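Notes for the packaging talk – Mimoza Lazarević
Lunch on small tables: trays, cups and elbow room

Slide 1. Say hello, thank the hosts, and let people finish sitting down. Mention that I've been feeding meetings for 24 years and still get the tables wrong now and then.

Slide 2. Why round tables are so friendly and so stingy with space. Corners are where folks park things, and a round top hasn't got any. Tell the Achterberg story (the soup!), but keep it short this time.

Slide 3. Paper trays. I love them, you all know I love them – they're light and they look like lunch. Set the big one near the edge where people come up, and the smaller ones farther in. Pass the Relar sample down the rows and please, somebody, pass it back.

Slide 4. Cups. Clear ones vanish on a bright tabletop, and a cup at the rim is a cup waiting for a sleeve. Pause here, there's always somebody with a story.

Slide 5. Leave it up while people ask questions. Kraft paper trays on a round table, a man standing close by and others farther back.

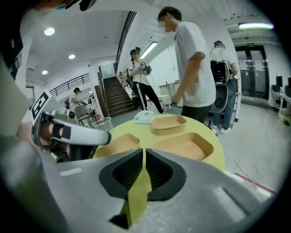 If the cup question comes up again, send them to the handout, page 3, and remind everyone that the leftover trays by the door are free to take home.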